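The Handling Standard

When the inspector from the Bastari office came to Termont, she was given a chair, a visitor's badge and a copy of the Standard, which by that September had grown to 94 pages. Her name was Philomena Keane. She had read the earlier edition on the train and had marked one paragraph in pencil.

"Section 15," she said. "Who wrote it?"

Iason Drakos, who had charge of the bench, said that he had.

Section 15 governed the handling of open containers. It required that the arm approach from the side, that the grip be no firmer than the load demanded, and that the hand be opened fully before it was withdrawn. It required further that every item on the bench be treated as belonging to someone. This last sentence was the one she had marked.

"It is not a technical requirement," said Keane.

"No."

"Gristeck will ask for it to be removed. They have asked for less."

Drakos replied that Gristeck had bought the Standard in its entirety and was bound by it in its entirety. He added, after a moment, that the sentence had been Jabłońska's, and that he had only typed it. Keane had known Jabłońska for many years. She turned back to the page and did not speak for a little while.

The record of trials ran to 1,405 entries, and she asked to see the entry for the bench as it was used under Section 15. Drakos opened the folder and turned it toward her.

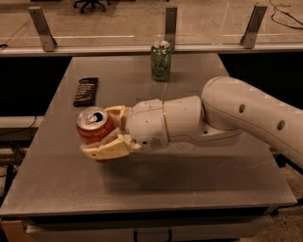
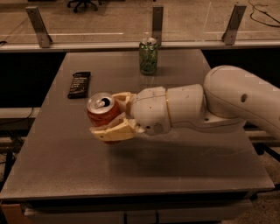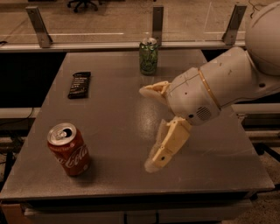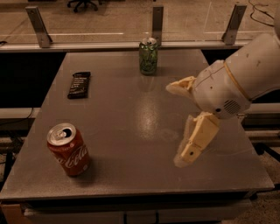
Bench record, Section 15. Red can, green can, wrapped bar.

Keane put on her glasses. She asked how the force limit had been set, and he told her. She asked who was permitted to change it, and he told her that as well: two signatures, neither of them his own. She wrote both answers on the form in a small upright hand.

"And if an operator is in a hurry?"

"Then the operator signs for the delay. We have had some 420 of those slips. I keep them in the cabinet."

"You keep them?"

"Section 4 says that a delay taken in good faith is to be preserved with the results."

She looked at the cabinet, then at the clock over the door, which showed twenty minutes to five. The last train to Bastari left at six. There remained the matter of the recommendation, for which the form provided a single line.

Keane wrote that the Standard should be renewed without amendment. She then took out an eraser and removed her pencil mark from the margin, working slowly so as not to tear the paper, and asked Drakos whether he would be good enough to sign as witness.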